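Week 12 report -- grasp planner, Zedgate group
May 30, 2018

Status: planner runs end to end now. Perception still the slow part.

**Done**
- Swapped the fixed close width for force threshold. Thin strands no longer slip past as "empty grasp".
- Belt segmentation retrained on 238 wrist frames (Bhavana labeled most of them, thanks!!)
- Logging moved to Fotard, old scripts deleted

**Results**
48 trials, belt on denim. 15 failures. Most come from the mask bleeding into the topstitching -- brown cord and tan thread look alike to the color filter. Rest are bad approach angle, wrist hits joint limit and the planner just gives up. Need a retry there.

**Not done**
- Retry logic (Eduardo started, branch is broken)
- Depth is noisy near the buckle, shiny metal. Masking it out for now, ugly but ok
- Unit tests. yes I know

**Next**
Fix retry, then pull the strand along a planned path insted of straight up. Demo is in July so path code has to be frozen befor that.

Wrist view, closed on one strand of the braid:
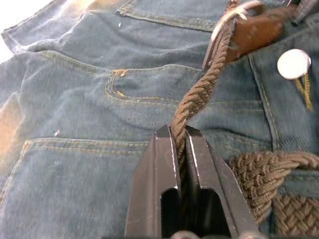 Zulmira Bragança: Fine so far, but split the 15 failures by cause in a table, and report the force threshold you used.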